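Chapter 4
Road Deaths and How They Are Counted

In October, the town of Joslow put up a sign on its main road: 889 days without a death. Drivers liked the sign. Few of them knew which deaths it would count. If a person is hurt in a crash and dies 15 days later in hospital, is this a road death? In many countries it is – the usual limit is 30 days.

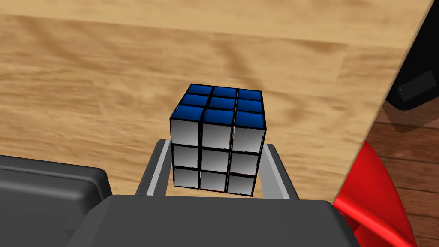
Figure 4.1 A puzzle cube with a blue top and a white front.

This chapter looks at the choices behind such numbers. We compare Joslow with Gekbridge, a much larger town, where the total is higher but the rate for each 1000 residents is lower. A total and a rate answer different questions, and news reports often mix them.
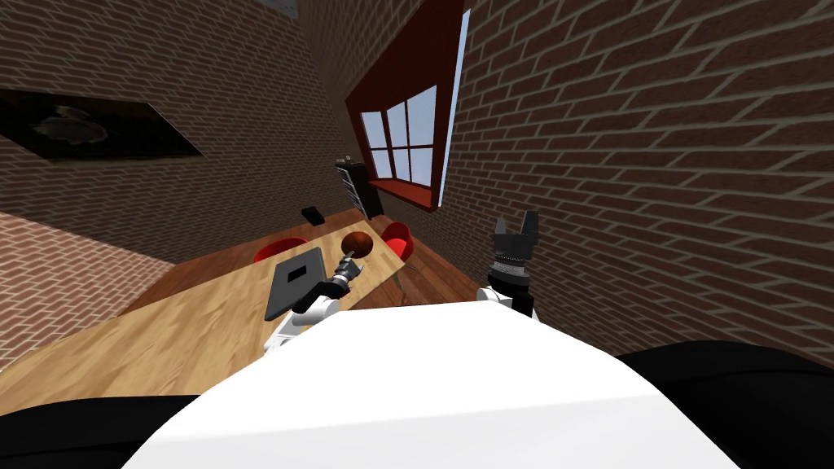
Why can a small town have a high rate after only one fatal crash?
The rate divides deaths by residents. When there are few residents, one death changes the result very much, so it is better to look at several years together.

We begin with the police report form, and with what the officer must write at the roadside.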